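Werkstatt und Haushalt: Hinweise zum Vorführen von Greifaufgaben

Die folgenden Hinweise richten sich an alle Personen, die in der Lehrwerkstatt Evden Aufgaben mit dem Handgreifer oder über die Fernsteuerung vorführen. Sie ergänzen die Einweisung durch Dzintra Koppel und ersetzen diese nicht.

Vor Beginn

Der Arbeitsbereich ist freizuräumen. Kabel sind so zu verlegen, dass sie den Laufweg nicht kreuzen. Die Kameralinse wird mit einem trockenen, fusselfreien Tuch gereinigt; Glasreiniger ist nicht zulässig. Die Greifbacken sind auf Fett und Krümel zu prüfen, insbesondere nach Aufgaben aus dem Küchenbereich.

Vorführen von Hand

Der Griff wird mit ruhiger Hand geführt. Jede Bewegung beginnt und endet mit einer kurzen Pause. Die freie Hand bleibt außerhalb des Sichtfelds der Kamera. Wird ein Gegenstand fallen gelassen, ist die Aufnahme nicht abzubrechen, sondern der Gegenstand erneut aufzunehmen und der Vorgang im Protokoll zu vermerken.

Vorführen über die Fernsteuerung

Anfängerinnen und Anfänger arbeiten mit der niedrigsten Geschwindigkeitsstufe. Nach 8 Durchgängen ist die Bedienperson zu wechseln. Saturnino Arroyo führt hierzu die Einteilung, die im Vorraum aushängt.

Lange und gebogene Gegenstände

Kochlöffel, Haken, Stiele und ähnliche Teile werden zwischen Finger und Gegenbacke eingeklemmt und erst angehoben, wenn sie nicht mehr nachgeben. Verdreht sich das Teil, ist es abzulegen und näher am Schwerpunkt neu zu fassen. 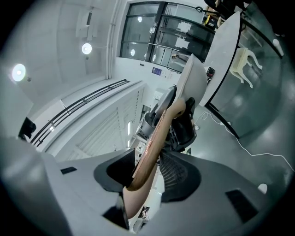 Glatte Oberflächen erfordern einen etwas höheren Schließdruck. Dieser wird in kleinen Schritten gesteigert, bei lackierten Teilen höchstens bis zur zweiten Stufe. Druckstellen sind Iker Sotomayor zu melden.

Nach der Arbeit

Die Backen werden feucht abgewischt und offen abgelegt. Verschlissene Beläge sind nach 3000 Greifvorgängen auszutauschen, bei Küchenaufgaben bereits nach 2000. Ersatzbeläge liegen im Schrank neben der Ausgabe. Aufnahmen, die bis 19:00 Uhr nicht übertragen wurden, verbleiben bis zum nächsten Morgen auf dem Gerät.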